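Week 6 handout: visit to the Stiltska lab

Meet at the side door at 2. Norbert Erdős will run the cutting demonstration. Stay behind the yellow line while the arms are powered.

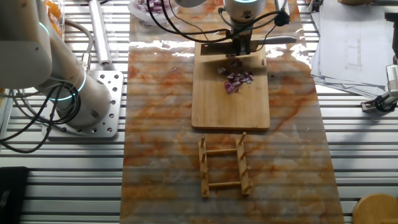 Fig. 1. Knife held in the gripper over diced red onion.

Write down how the board is placed, how the knife is held, and what the second arm does. Your report is 300 words, due before the Trovar lecture. Read Maes, page 28, first.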